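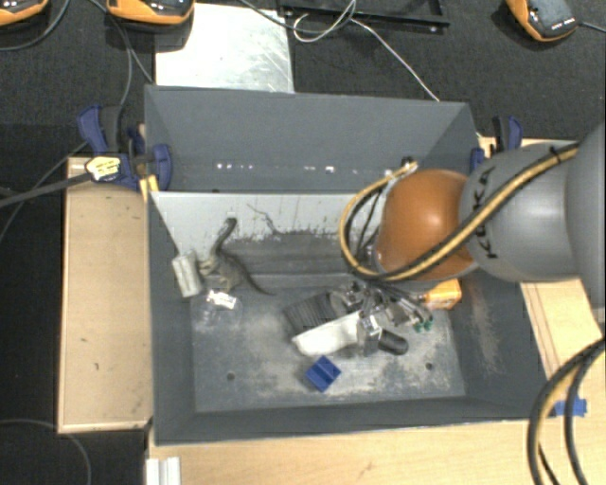
Jullham's clerk's office wrote back that the poll book export from Plinex was still coming up short – 2,620 registered voters on the county list, and 207 of them missing from the file the precinct tablets load.

Thanks so much for sticking with us on this one, and sorry it has dragged on since April. We reran the export twice and got the same gap both times. Every missing record is a voter who moved within the county and kept the old registration number, so the import treats the new address as a duplicate and drops it without a warning.

For now, please turn off "merge on number" under Import Settings and load the file again. Endness had the same trouble with 268 records, and all of them came back – so we're hopeful! Leave the ticket open until you've checked both Leblanc precincts.

Status: Waiting on customer
Filed under: Voter Rolls & Poll Books

Comments (2)

Same thing in our county. Turning off the merge fixed it, but the absentee flags had to be loaded again.

Will the setting stay off after the next update?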